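In Praise of the Boring Blue Box File

3 min read

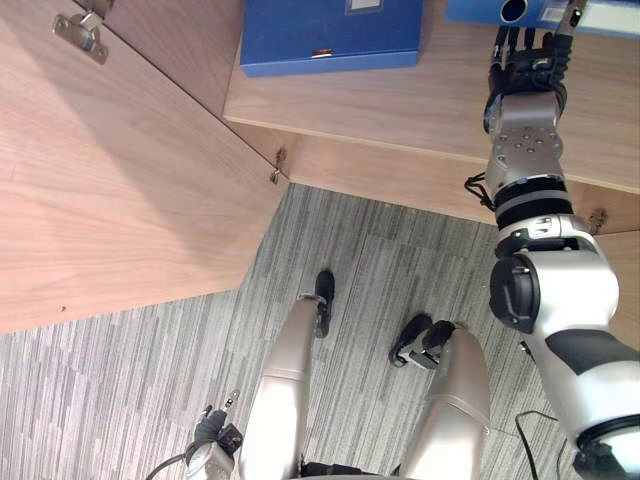

I've been keeping my household papers in box files since January, and I am now insufferable on the subject. I had a scanner. I had folders inside folders on a laptop, with names like "misc new" and "misc new FINAL." I paid Plutov for storage and ended up with 2,496 documents up there, and when the school asked for my son's vaccination record I spent an entire evening hunting for it in my pajamas. Now it's in a cupboard. You open a wooden door, there's a shelf, there are blue box files on it with white labels, and you stick a finger in the hole in the spine and pull. That's the whole system!

My friend Chia-jung Yen thinks this is nostalgia. She says paper burns and paper floods, and she's right, and I keep scans of the deeds and the passports for exactly that reason. But she also lost a year of receipts when she switched phones, so I don't feel too lectured.

What I like is that a box has a limit. When the lid won't close, I have to sit down and throw things out - warranties for toasters we don't own, a parking dispute in Grimville from before we were married. My laptop has never once made me do that. It just keeps swallowing.

I also think the door matters more than people admit. Open shelving looks great in magazines, but I don't want to look at my taxes while I'm eating soup. Behind a door they can be as dull as they like. My husband wanted matching linen boxes from Okonkwo at 80 dollars each, and I said absolutely not, they're going in a cupboard, who are they dressing up for?

The labels are where I'll still argue with anybody. Keep them short. "Car." "House." "Doctor." The minute you write "Correspondence, General," you've built yourself another "misc new," only heavier. I have one of those left over from the first week (yes, it's the fullest) and I'm going through it on Sunday, or possibly the Sunday after.

Contact | © 2018 Ekene Onuoha | Back to top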